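Kausar Mengal was already pulling things out of a cupboard when I got there on Sunday, and she kept going while we talked. I had come to ask her about sorting the play food, a subject I would never have guessed could fill a whole afternoon (it did, and we had tea in the middle).

"Start with the bag," she told me. "Everybody wants to start with the bowl, I know, the bowl is the pretty one! But lay the bag down on its side, open it up wide, and then you can see what you've got."

She owns 76 pieces of play food, collected over 14 years -- a few came from her brother Talha, most from yard sales. She's never paid for a boxed set. "The mismatched ones are nicer. I don't care if the lemon is bigger than the eggplant."

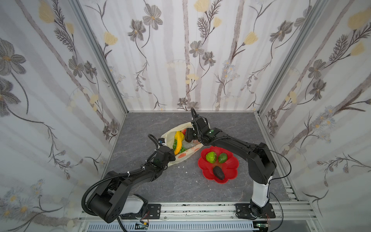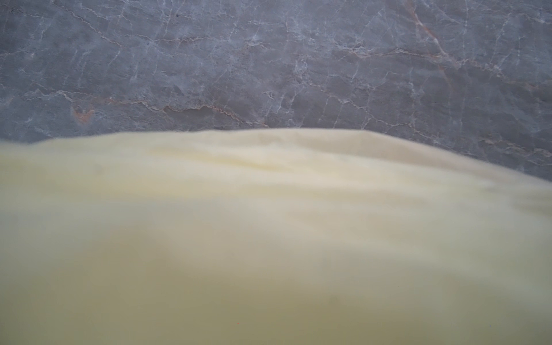
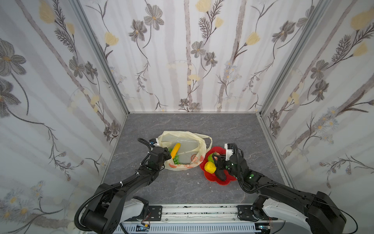
First and last: play food in the bag and the red flower-shaped dish. Middle: the gray marble pattern, close up.

I asked her about the red dish, and she lit up. "The petals! I've had plain bowls, square bowls, a muffin tin. Put a lemon in any of those and it's just a lemon in a bowl. Put it in a flower and people come over to look."

And the peas? She groaned. "Oh, the peas. They go straight to the bottom of the bag and they stay there. I pick out the corn, I pick out whatever else is big, and I leave the peas for last. Talha tips the whole bag over and chases them. We don't discuss it."

She's fond of the marble pattern too, and of flowered wallpaper, the busier the better. "Gray on its own would be gloomy," she said. "With flowers behind it, it's somebody's kitchen."

By then it was nearly five and she was hunting for a second bag with decent handles. I asked if she ever puts everything away and leaves it there. "Until the next morning, sure," she said, and handed me a carrot to hold.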